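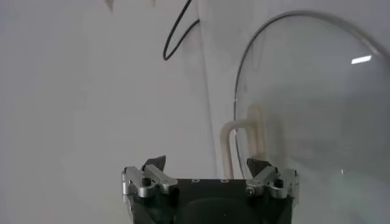

Greenwood Tenancy Records Transfer
Progress report, December

Prepared by Shirley Ackroyd for Brenda Blackburn

1. Work completed
Paper files for 645 tenancies have been indexed and entered in Rolier. Of these, 62 lacked a signed inventory and were returned to Dean Rowbotham for follow-up. Duplicate entries were merged before import.

2. Kitchen inventories
Item names now follow a single list. Cookware lids are entered separately from pans, with material and rim type noted – the old forms grouped them under "sundries."

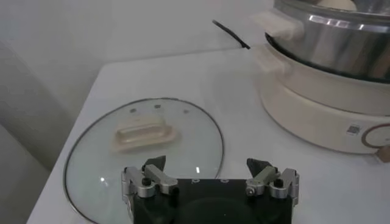 3. Outstanding
Replies are pending on 22 of the returned files. Seidu Lamptey is checking deposit amounts against bank records; 2 mismatches remain open.

4. Budget
Spending is within the approved amount. No change to the grant schedule is requested.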